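Does a Label Change Where Things End Up? Report on a Shared Storage Room

Océane Dufour
Home and Interior Studies, second-year project

I picked this topic because I did not believe the claim behind it. Our course reader says that if you label every shelf and door in a shared room, people will put things back where they belong. It says so in one paragraph, with a drawing of a very happy pantry. I have lived in three shared apartments with labels all over them and I have never once found the scissors.

The room I used is the storage and work room on the ground floor of Selmont House, the residence where I live. It holds tall cabinets, a folding table, cleaning supplies, spare bedding and whatever people leave when they move out. The residence agreed to let me rearrange it in June, when fewer people were coming through. My budget was $30, which went on card, tape and one set of stick-on hooks.

Method

I kept the method simple. First I wrote down everything in the room and where it was. The list came to 726 items, and yes, I counted each clothespin, which I would not do again. Then I gave every item a "home" and made a label for that home. For the next part of the project I checked the room each evening at six and marked anything that was not at home.

I left the cabinets where they stood. My supervisor wanted them moved to make a clearer path from the door to the table, and I said no. If you move the furniture and put up labels at the same time and the room gets tidier, you have no idea which one did it. A lot of the tidying advice I read has this problem. The Wickramasinghe method, which half my class used, has you throw out a third of your things on the first day. Of course the shelves look better after that.

Leaving things alone had a cost. Some of the surfaces in that room are hard to work with. There is a flat bluish-gray upright with a thin dark seam running down beside it, and next to that a wide gray surface with a soft shine to it.
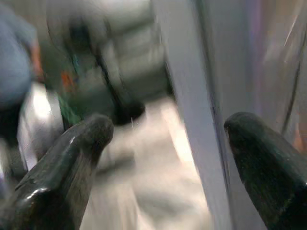

My first plan was to hang a long vertical label on every upright, so you could read it while walking in. I gave that up for two reasons. A narrow strip has to be lettered sideways, and people do not read sideways when they are carrying a mattress cover. Also, I did not want tape across any seam or joint, as I had promised to leave the room exactly as I found it. So the labels went on the shelf fronts, at chest height where I could manage it.

I tried two kinds. Half the shelves got plain words in black marker. The other half got the Drorkard card system, which uses a color for each type of item and a key by the door. The cards look great. I was told by two classmates that color would win easily.

Results

In the first days both halves did well. I think this was mostly me. People had seen me in there with a clipboard, and one neighbor apologized to me in the hallway for a bucket. I would not trust anything from that part of the log.

After that the color shelves slipped. The key by the door was the weak point - you had to stop and read it, and with your arms full you don't. Bedding with a blue card ended up on any shelf that had some blue on it. The plain word shelves held up better, especially for cleaning supplies. Small things (hooks, batteries, tape) wandered on both sides, and no label I made had any effect on them that I could see.

What I would and wouldn't claim

I would say that plain words did a little better than colors in one room, with one set of residents, in a quiet month. I would not say that labels make people tidy. The folding table was covered in other people's stuff on almost every evening I checked, and it had the biggest label in the room.

If someone repeats this, I suggest they ask another person to do the checking. I knew which shelves I wanted to fail, and I can't swear that didn't affect what I marked down.

The labels are still up. The residence asked to keep the word ones and gave me back the color cards.

Comments

ovar_reader: We had the color key thing at my old job. Same result. Everyone made up their own meaning for green.

T.: You should have put a box on the table and labeled it "table."

Third floor: I'm the bucket. It was only there for a minute.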